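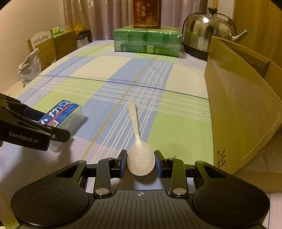
Cuchara sujeta por la cazoleta entre las dos almohadillas azules, sobre la mesa con mantel de cuadros.

Recogida de demostraciones: estado a 20 de abril de 2019

El conjunto Wenton suma 1242 episodios de manipulación doméstica con pinza de mano. Tras la revisión quedan 954 válidos para entrenamiento. El resto se conserva en una partición aparte, con el motivo de descarte anotado, y no entra en las métricas.

Cada episodio comprende una sola tarea: aproximación, cierre, traslado y apertura. Se trabaja con dos pinzas, una por mano, y ambas se registran aunque solo intervenga una. Los objetos delgados y rígidos, como los cubiertos, siguen dando el mayor número de agarres ambiguos. El etiquetado distingue ahora entre agarre por el mango y agarre por la cazoleta, que en la versión anterior compartían código.
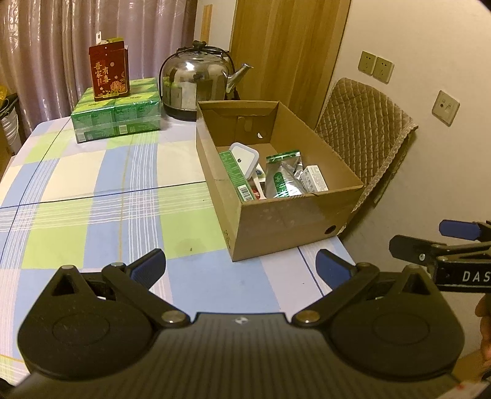
Para las tareas con recipiente se aplican las mismas reglas de segmentación. El episodio empieza con los dedos abiertos y sin contacto, y termina cuando vuelven a abrirse. Las cajas de cartón abiertas añaden oclusión: la pared frontal tapa la base de los envases y el punto de contacto debe anotarse por estimación. Esos fotogramas llevan la marca «parcial».

Dafis ha reprocesado 673 episodios con la nueva calibración de apertura. Quedan pendientes 18 con desfase entre las dos pinzas; Gredholm los revisará a mano. Los objetos de fondo no se retiran de la mesa entre tomas, según lo acordado en el protocolo de noviembre.

La próxima entrega incluirá las bolsas metalizadas y los envases blandos. El formato de exportación no cambia.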